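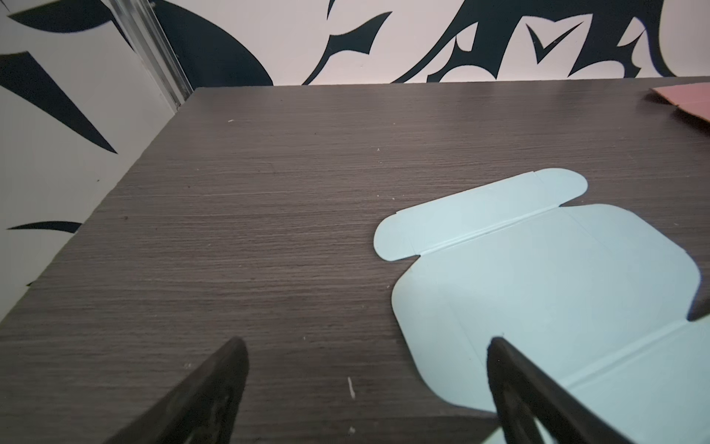
나뭇결 상판하고 뒤쪽 벽 무늬

손염색실 자유게시판 > 판매하시는 분들 이야기

제목: 손염색실 택배, 상자로 계속 가야 할까요 봉투로 바꿔야 할까요 (깁니다)

실타래밤
2018년 11월 6일 화요일

안녕하세요, 늘 눈팅만 하다가 가끔 댓글이나 달던 실타래밤이에요. 날이 부쩍 추워졌는데 다들 뜨개 바구니는 든든하게 채워 두셨는지요. 저는 올해도 목도리 하나를 붙잡고 풀었다 떴다 하고 있습니다 ㅎㅎ

다름이 아니라 제가 지난 3월부터 Clukby에 작은 가게를 열고 직접 물들인 실을 팔고 있거든요. 처음에는 동네 모임에서 알음알음 나눠 드리던 거라 포장이라고 해 봐야 종이에 둘둘 말아 끈으로 묶는 게 전부였어요. 그런데 택배로 보내기 시작하니까 이게 생각보다 고민거리가 많더라고요. 실이 눌려도 괜찮은지, 비 오는 날 문 앞에 놓이면 어쩌나, 받는 분이 열었을 때 기분이 좋으면 좋겠는데 그 기분값을 누가 내는 건가... 밤에 염색 냄비 앞에 서서 이런 생각만 하고 있답니다.

지금은 분홍색 날개 상자를 쓰고 있어요. 상자 하나에 속지랑 스티커까지 합치면 1,558원이 들어요. 실 한 타래 사시는 분께는 이게 너무 과한 것 같고, 그렇다고 상자값을 배송비에 얹자니 제 마음이 불편하고요. 비닐 봉투로 바꾸면 돈은 확 줄겠지만 Bakalis 장터에서 처음 뵌 손님들이 상자가 예뻐서 보관함으로 쓴다고 하신 게 자꾸 생각나요. 그래서 선배님들은 어떻게 하시는지 여쭤보고 싶어요. 따끔한 말씀도 괜찮습니다!

느린손뜨개

실타래밤님 반가워요. 글에서 염색 냄비 냄새가 나는 것 같아서 웃으면서 읽었어요. 저는 소품이랑 실을 같이 파는데, 처음 이 년은 상자만 썼고 지금은 섞어 써요. 말이 길어질 것 같아서 번호를 붙여 볼게요. 제 가게 이야기니까 걸러서 들어 주세요.

1. 상자는 선물용으로 남겨 두기
손님 중에 꼭 선물로 사시는 분들이 계세요. 주문서에 칸을 하나 만들어서 선물 포장을 고르실 수 있게 했더니, 고르신 분들은 돈을 더 내면서도 고맙다고 하시더라고요. 안 고르신 분들도 아무 말씀 없으셨고요. 저 혼자 미안해하고 있었던 거죠. 다만 날개 상자는 뚜껑 가장자리랑 모서리가 은근히 잘 일어나요. 접었다 폈다 몇 번 하면 주름이 잡히니까, 시험 삼아 접어 본 건 손님께 보내지 말고 집에서 단추통으로 쓰세요.
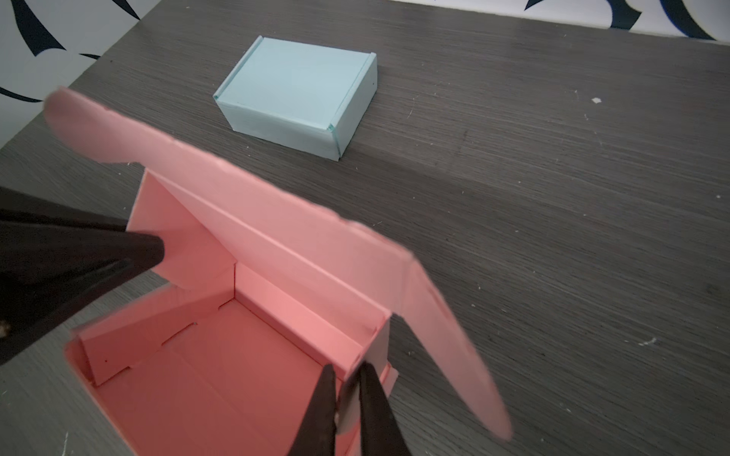 2. 실은 먼저 속봉투에 넣기
상자든 봉투든 이건 꼭 하셨으면 해요. 저는 얇은 종이로 한 번 감고 습기 안 먹는 속봉투에 넣어요. 예전에 장마철에 짙은 남색 실을 종이로만 감아 보냈다가 옆에 있던 크림색 타래에 물이 옮은 적이 있거든요. 그날 손님께 전화드리면서 얼마나 죄송했던지, 지금도 남색만 물들이면 헹구고 또 헹굽니다.

3. 타래 꼬는 모양을 바꿔 보기
타래를 너무 단단하게 꼬면 상자에 넣기는 좋은데 며칠 지나면 자국이 남아요. Brastetti 실처럼 탄력이 좋은 건 금방 돌아오는데, 꼬임이 느슨한 실은 물에 한 번 담가야 펴져요. 봉투로 보내실 거면 조금 느슨하게 꼬아서 납작하게 눕히는 쪽이 낫더라고요.

4. 엽서 한 장
포장에 쓸 돈을 줄이더라도 세탁법 적은 엽서는 빼지 마세요. 손님들이 상자보다 이걸 더 오래 갖고 계세요.

양말두켤레

저는 반대 의견 하나 얹고 갈게요. 미워하지 마시고요 ㅠㅠ

실을 정말 많이 사는 사람 입장에서 말씀드리면 상자가 반갑지 않을 때가 많아요. 저희 집이 엘리베이터 없는 꼭대기 층이라 분리수거 날이면 종이 상자를 안고 계단을 내려가야 하는데, 실 한 타래 들어 있던 상자가 제일 아까워요. 예쁘니까 못 버리고 모아 두다가 결국은 한꺼번에 버리게 되거든요. 보관함으로 쓰신다는 분도 처음 몇 개까지만 그러실걸요? 저도 처음 건 바늘통으로 잘 쓰고 있습니다만 그다음부터는 쓸 데가 없었어요.

그리고 속지랑 스티커에 들어간 돈이 결국 실값에 들어 있다고 생각하면, 그 돈으로 타래를 조금이라도 더 길게 감아 주시는 게 저는 훨씬 좋아요. 양말 뜰 때 발가락에서 실이 떨어지는 그 기분 아시죠. 그때는 상자가 무슨 색이었는지 하나도 생각 안 나요.

느린손뜨개

양말두켤레님 말씀도 맞아요. 그래도 첫 주문만큼은 저는 상자 편이에요. 얼굴도 못 본 가게에서 돈 주고 실을 사는 건데, 열었을 때 정성이 보이면 다음에 또 오고 싶잖아요. 단골이 되신 다음에는 봉투로 드려도 섭섭해하지 않으시고요.

물레방앗간옆집

지나가다가 저도 의자 하나 끌어다 앉습니다. 저는 장사를 접은 지 좀 됐는데, 접은 이유 중에 포장도 한몫을 해서 남의 일 같지가 않네요.

제가 한 실수를 그대로 적어 볼게요. 인쇄 상자는 적게 맞추면 비싸고 많이 맞추면 싸지요. 견적을 받았더니 소량은 장당 1,723원이고 1,000장부터는 값이 뚝 떨어지더라고요. 그래서 눈 딱 감고 1,000장을 맞췄습니다. 그랬더니 그게 작은방 한쪽 벽을 다 차지해 버렸어요. 여름에는 눅눅해지고, 겨울에는 말라서 접는 자리가 트고, 저희 고양이는 그 위에서 살림을 차리고요. 털 붙은 상자는 또 못 쓰잖아요.

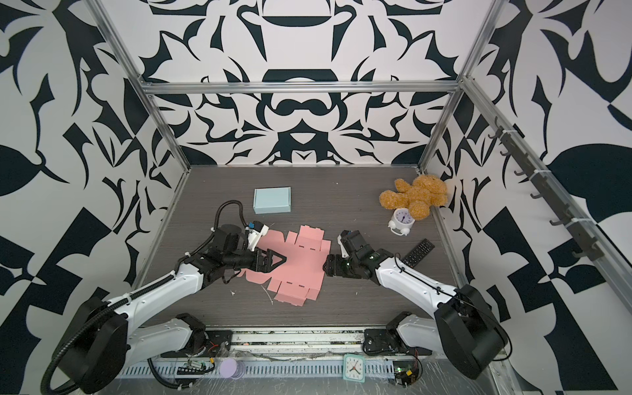 게다가 중간에 타래 무게를 바꾸는 바람에 상자가 헐렁해졌어요. 빈자리를 채우려고 속지를 더 넣고, 속지를 더 넣으니 돈이 또 들고. 그러니 실타래밤님, 상자를 고르기 전에 타래 규격부터 딱 정하세요. 한 타래짜리랑 스웨터 한 벌 분량은 담는 그릇이 다를 수밖에 없어요. 저는 그걸 하나로 해결하려다가 둘 다 놓쳤습니다.

그리고 봉투라고 해서 다 초라한 건 아니에요. Bimura라고 저희 동네에 있던 조그만 실가게는 누런 종이봉투에 도장만 꾹 찍어 보냈는데, 그 도장이 양 모양이라 저는 봉투를 아직도 갖고 있어요. 분홍 상자보다 그게 더 기억에 남습니다. 취향 차이겠지만요.

양말두켤레

양 도장이라니 그건 못 참죠 ㅋㅋ 저 그런 거 오면 봉투째 벽에 붙여 둘 것 같아요. 상자 안 반갑다고 해 놓고 이러네요.

초보코바늘

저는 판매는 안 하고 사기만 하는 사람인데 질문 하나만 드려도 될까요? 봉투로 온 실은 받자마자 꺼내 두는 게 좋은가요, 아니면 뜨기 전까지 그대로 두는 게 좋은가요? 좀벌레 이야기를 들은 뒤로 무서워서 전부 지퍼백에 넣고 있는데 어떤 분은 숨을 쉬게 해 줘야 한다고 하셔서요.

느린손뜨개

초보코바늘님, 저는 하루쯤 그늘에 꺼내 두었다가 다시 넣어요. 오는 길에 눅눅해졌을 수 있으니까요. 그다음에는 라벤더 주머니 하나 넣고 닫아 두시면 돼요. 지퍼백도 괜찮은데 볕 드는 창가만 피해 주세요. 손염색실은 볕에 약한 색이 있어요. 특히 분홍이랑 보라요.

물레방앗간옆집

저는 라벤더는 별로 안 믿는 편입니다. 주머니를 넣어 둔 서랍에서도 구멍 난 조끼가 나왔어요. 철마다 꺼내서 털어 주는 수밖에 없더라고요. 느린손뜨개님하고는 이 이야기로 전에도 한참 댓글을 주고받은 기억이 나네요 ㅎㅎ 여기서 또 시작하면 글쓴님께 실례니까 저는 이쯤에서 물러납니다.

실타래밤

세상에, 저녁 먹고 들어왔더니 댓글이 이렇게나 달려 있어서 커피까지 타 놓고 하나하나 읽었어요. 다들 이렇게 길게 써 주셔서 정말 고맙습니다!

읽으면서 제일 뜨끔했던 건 타래 규격 이야기예요. 사실 제가 실마다 감는 양이 조금씩 달랐거든요. 굵은 실은 통통하고 얇은 실은 홀쭉한데 상자는 하나로 쓰고 있었으니, 속지가 그렇게 많이 들어간 데는 다 까닭이 있었네요. 이번 주에는 염색을 쉬고 타래부터 다시 감아 보려고요. 양말두켤레님 말씀대로 양말실은 조금 더 길게 감을게요. 발가락에서 실이 떨어지는 건 저도 겪어 봐서 그 마음 너무 잘 압니다.

포장은 이렇게 해 볼까 해요. 한 타래 주문은 종이봉투, 여섯 타래부터는 상자, 그리고 선물 포장 칸을 따로 만들기. 첫 주문에 상자를 드릴지는 아직 마음을 못 정했어요. 느린손뜨개님 말씀을 읽으면 드려야 할 것 같고, 꼭대기 층 계단을 생각하면 안 드리는 게 맞는 것 같고요. 새 상자도 당분간은 안 맞추고 지금 있는 분홍 상자부터 다 쓰려고 합니다.
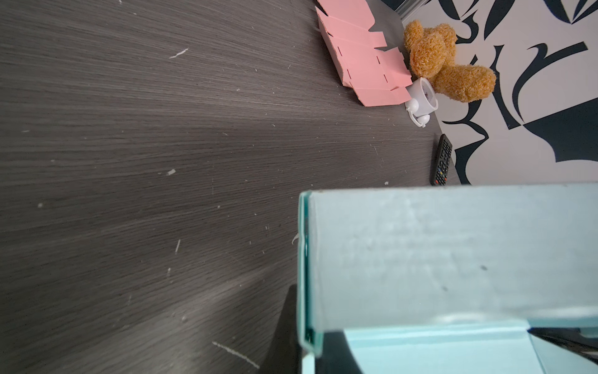

아직 접지 않은 분홍 상자

도장은 어디서 파면 좋을까요? 양은 Bimura에서 쓰셨다니 저는 염색 냄비 모양으로 할까 싶은데, 아무리 그려 봐도 국 끓이는 냄비처럼 보여서 큰일이에요.

양말두켤레

국 냄비여도 귀여울 것 같은데요! 김 올라오는 것도 그려 주세요. 가게에 양말실 올라오면 여기에도 꼭 알려 주시고요.

물레방앗간옆집

도장은 고무로 하시면 종이봉투에 고르게 잘 찍힙니다. 저는 나무에 직접 파 보겠다고 덤볐다가 글자를 뒤집는 걸 깜빡해서 가게 이름이 거꾸로 나왔어요. 글자를 넣으실 거면 종이에 찍은 모양을 먼저 그려 놓고 뒤집어서 옮기세요. 잉크는 물에 번지지 않는 걸로 고르시고요.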